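Chapter 6
Warehousing and the Holding of Stock

Learning aims

After studying this chapter you should be able to:
explain why firms hold stock and what it costs them to do so;
distinguish between cycle stock and safety stock;
describe the main ways of arranging goods within a store;
calculate a simple reorder level.

6.1 Introduction

Few goods are used at the moment they are made. Flour is milled before the baker needs it, and school shoes are delivered to shops weeks before the term begins. Between the making and the using, goods must be kept somewhere, and the keeping of them has a cost. Warehousing is the branch of business studies concerned with where goods are kept, for how long, in what quantity and at whose expense.

Chapter 5 dealt with purchasing and treated the delivery of goods as the end of the process. In this chapter delivery is the starting point. We follow goods from the receiving bay to the shelf and from the shelf to the customer's order, and we consider the decisions a manager must take at each stage.

6.2 Why stock is held

Stock held to meet ordinary demand between one delivery and the next is known as cycle stock. Stock held against late deliveries or unexpected demand is known as safety stock. The two are usually stored together and look the same on the shelf, but they should be kept apart in the accounts.

Consider Gillen, a wholesaler of household goods with a single warehouse at Rilthorpe. The firm lists 1,623 separate product lines. Of these, 685 are ordered by customers every week, while many of the remainder may go a month without a sale. To hold the same quantity of every line would tie up money in slow goods and leave the firm short of the popular ones. The case is taken up again in section 6.5.

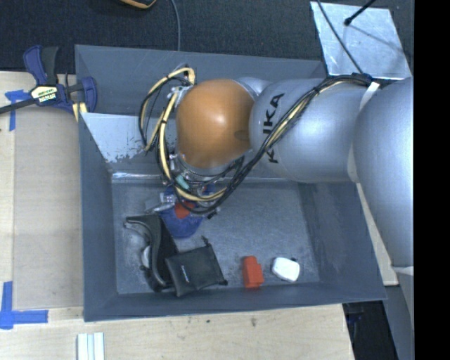 Robot arm over a dark gray bin
A black pouch and a red-orange block on the bin floor

6.3 The cost of holding stock

The most obvious cost of a warehouse is the building itself, including rent, rates, heating and insurance. Wages form a second group. Less obvious is the cost of the money spent on the goods, which cannot be used for any other purpose until they are sold. Goods may also be damaged, go out of date or fall out of fashion while they wait.

Against these must be set the cost of running out. A customer who cannot be supplied may wait, accept another product or go elsewhere. The loss is difficult to measure and does not appear in the accounts, and for this reason it is often given too little weight.

6.4 The reorder level

The reorder level is the quantity at which a new order should be placed. It is found by multiplying weekly demand by the delivery time in weeks and adding the safety stock.

Suppose that Gillen sells 600 storage jars a week, that the supplier takes 2 weeks to deliver, and that the firm keeps one week's sales as safety stock. The reorder level is 1,800 jars. Students should work through the calculation again with a delivery time of three weeks and note the effect on the space required.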